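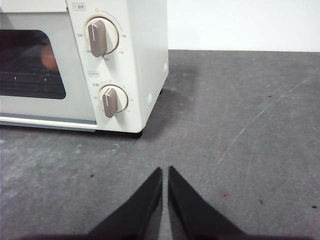 Csenge Boros
Bench lead, kitchen tasks, Ovthorpe workshop

May 20, 2022

Third day with the Skurnine trial kit, and I finally got a proper run at the toaster oven, so I'm writing this up before I forget which settings I used (Tuncay, you asked for the settings, they're further down).

For anyone who hasn't been in the loop: Skurnine is the kit Sornus wants to sell us. You get the two-finger gripper, the wrist camera, the mount, and a year of their software with the teach-by-hand mode. The quote is $3,370 for one arm's worth and the trial ends in June. Orhun wants a yes or no from me and I keep telling him he'll get a maybe with footnotes.

Setup first. The mount went on in one go, which I can't say for the last one we tried. The cable still comes out on the wrong side for our bench, so I have it looped back and taped, and it tugs a bit when the wrist goes past about a quarter turn. I wrote to Sornus about a right-angle plug and got a friendly reply with no plug in it.

Fingers: I like them! They come down to a narrow point, so you can get in next to things. Approaching the oven from the front right corner, I've got the door glass and both knobs in the wrist view at once with the fingertips low in the middle, and that's the start pose I saved as "corner 2." Corner 1 was too close and I lost the temperature marks. From corner 2 I can read the 230 and the 70 and the rest of the ring, plus the little white line on each grip bar. Both lines were sitting up and a touch left when I saved the pose. You can even make out something round and peachy through the door, above the rack, though it's dim in there and I wouldn't ask any software to tell me what it is.

The knobs. Each one has a raised bar across it, and that bar is the whole game. If the fingers land on either side of it, the turn is lovely. If they land crooked, one tip rides up on the bar, the wrist keeps going, and you get a horrible little snap when it lets go. I did the upper knob first, teaching it by hand, 5 demonstrations, then let it play back. Good turns on most of the tries, and the bad ones were all the same kind of bad, which I find encouraging. Force limit at 100 in their units (the manual never says what the units are, Bohumila is chasing that). At the default it was shoving the whole oven backward.

The timer knob is harder. It's lower on the panel, so the hand has to drop, and then the underside of the gripper gets awfully friendly with the bench. I heard it scrape once and stopped everything. Şükran says the bench has had worse done to it, and looking at the scratches over on the right I can't argue, but I'd still like a floor limit in the software and I could not find one. There is a "keep-out" page in the menu. It's gray and won't open. Maybe it's in the paid version? If so, they should say so in the quote.

Shadows were the other thing. With the lights overhead the gripper throws a dark band on the bench right under itself, and each knob has its own soft shadow on the right side. Their auto-find tool kept drawing the knob a bit too wide on that side. I nudged the box by hand and saved it. Bohumila thinks a lamp from the right would fix it, I think a lamp from the right gives us a shadow on the left, and we left it there.

Settings as saved, file 346:
start pose corner 2
approach speed slow
force limit 100
knob box nudged left, upper knob only
wrist turn stopped before the cable pulls

Things I haven't touched yet: the door. I want to try it with one finger hooked over the top edge, but I'm not doing that until I know what the limit really is. Also haven't tried the same file on the Ellis arm, and Orhun cares about that more than anything, as the whole pitch is that you teach it once and move it over. Tuncay has the Ellis until he's finished with his drawers.

Price gripe, for the review: spare fingertips only come with the service plan. We go through tips. Asked Sornus for a loose price and for the keep-out page to be switched on for the trial, both in one email.

Left the arm parked and the kit box under the bench, lid off. Please don't put the foam back in, I need to trace it for the shelf.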